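## 4.2 Evaluation of the Jurnura fixture kit

The Jurnura kit is sold as a ready-made package for desktop computer assembly and teardown with robot arms. It includes a part tray, a set of finger plates, and a library of motion templates. We bought the kit at list price and set it up in our lab at Tiston in May, following the vendor's guide without changes. The workspace is shown in Figure 3.

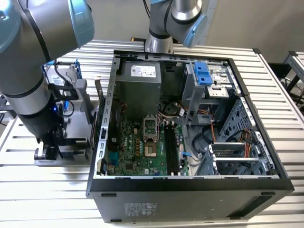
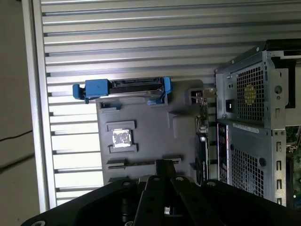

**Figure 3.** The workcell used in the kit evaluation, with the desktop case on its side on the slotted aluminum table.

The task set covers three parts: the processor, the memory module, and the hard drive in its caddy. Each trial begins with a part in one location (tray or case) and ends when the part is seated in the other, or when the operator stops the run. We ran 2459 trials over the evaluation period. A trial was counted as a success only if the part was fully seated and no person touched the cell.

Setup took 15 hours, most of it spent on registering the tray to the table. The guide assumes that the tray pose is taught once and then held. In our tests the pose drifted after repeated contact, and we had to teach it again after every 57 trials to stay within the tolerance needed for the memory slots. The vendor's software can log contact force but does not use it to flag drift — we wrote a short script for this, included in the supplementary files.

Failures were not evenly spread over the parts. The hard drive caddy was the easiest to handle, and most of its failed runs came from a poor first grasp. Memory insertion was slower and more sensitive to angle. For the processor, small errors in rotation were enough to end a run, and the stock template gives up after 2 attempts. Raising this limit is possible but requires editing the template by hand.

Catterall, who tested an earlier release of the kit with the Drukero controller, disagrees with our reading of the drift problem. In a written comment on a draft of this section, Catterall argued that the tray itself was sound and that the clamps had been tightened too little for repeated insertion, adding that "a stiffer mount would have been the first thing to try." We did not test a stiffer mount. The values reported in Section 5 are for the kit as shipped, with the standard clamps and the torque setting given in the guide.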